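4.2 Do simulador para a bancada

O projeto Clullen nasceu numa garagem e mudou-se para a oficina partilhada de Dretcombe quando a garagem passou a ser precisa para um carro. A construção física, dois braços montados sobre uma estrutura de perfis de alumínio, avançou ao ritmo habitual destas coisas: depressa até chegar a cablagem. Enquanto os braços esperavam por conectores, o trabalho útil fez-se em simulação, e é dessa fase que trata esta secção.

A tarefa escolhida foi arrumar produtos de cozinha. Parece modesta a quem nunca tentou convencer uma mão de cinco dedos a pegar num limão. O fruto rola, a pele é lisa e o motor de física tem opiniões próprias sobre o atrito. Na primeira versão do controlador, que herdámos do nosso projeto anterior, Hulme, e que devíamos ter deixado em paz, a mão fechava com tal convicção que o limão saía disparado para fora da bancada. Guardámos um desses registos por razões sentimentais.

A Figura 18 mostra uma imagem do ambiente virtual. O limão e o tomate estão sobre a tábua de corte, com a mão direita junto deles; a mão esquerda está aberta, diante do tabuleiro cinzento, e a caixa de cartão fica à direita, ao fundo. A proximidade entre os dois produtos é intencional: com o limão isolado, o planeador resolvia o problema sem esforço e nós ficávamos com uma ideia exagerada do nosso talento.

Corremos 2894 episódios no computador da oficina, quase sempre de madrugada, hora a que a fresadora não disputa o quadro elétrico. Em 103 deles a simulação terminou com objetos a atravessar o tampo de mármore, fenómeno que excluímos da análise por não o esperarmos na bancada real. O módulo de preensão, Grikeritz, foi depois reescrito para limitar a força de fecho nos primeiros instantes de contacto. O código ficou mais curto e a lista de exceções mais comprida.

Os braços ficaram ligados em outubro. A transferência dos parâmetros exigiu 2 rondas de calibração, a segunda das quais serviu sobretudo para corrigir a primeira.

Figura 18. Ambiente simulado da tarefa de arrumação, com as duas mãos robóticas e os produtos sobre a tábua. 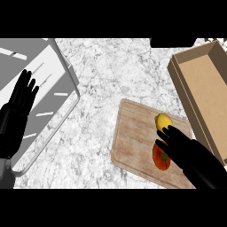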